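**Ticket 313: teleop demos drift left on bin pick task**
Opened by: Carys Mathias
Assigned to: Sorcha Ó Conaill
Status: closed, follow-up open

**Reported**

Recording demos for the Prevness bin task through the Wosska remote. From demo 9 on, the gripper lands left of where I'm steering it. Hand guiding is fine. I stopped at demo 12 because the last 4 weren't usable.

**Log**

10:40, Sorcha: Restarted the Toduvo recorder and the remote. Offset still there. Compared commanded and measured joint positions on the KUKA and they match, so the arm is going where it's told.

11:15, Sorcha: Checked the bin next. It's held by clamps on the rim and I could shift it by pushing on the left side. Tightened all of them and re-taught the bin corner by hand guiding.

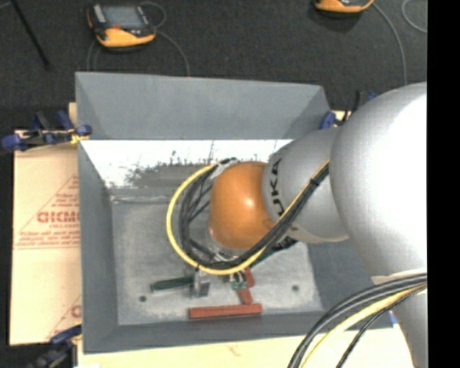

11:50, Carys: Ran two more demos. Better near the back wall, still off at the front when the wrist is turned past halfway. I can feel it pull when I hand guide it there too, now that I'm looking for it.

13:05, Sorcha: Cable loop at the wrist. With the wrist turned that far the slack runs out and it tugs on the tool. Let out more cable and moved one tie. Full wrist rotation by hand, no pull.

13:30, Carys: Recorded four demos by remote, both ends of the bin. All landed on the part. Deleted 9 through 12 from the training set.

**Fix**

Bin re-clamped and re-taught, wrist cables given more slack.

**Follow-up**

Mark the bin outline on the boards so we can tell when it has moved. Ask Ó Súilleabháin for a longer cable sleeve. Carys to check demos 1 through 8 for the same drift before the next training run.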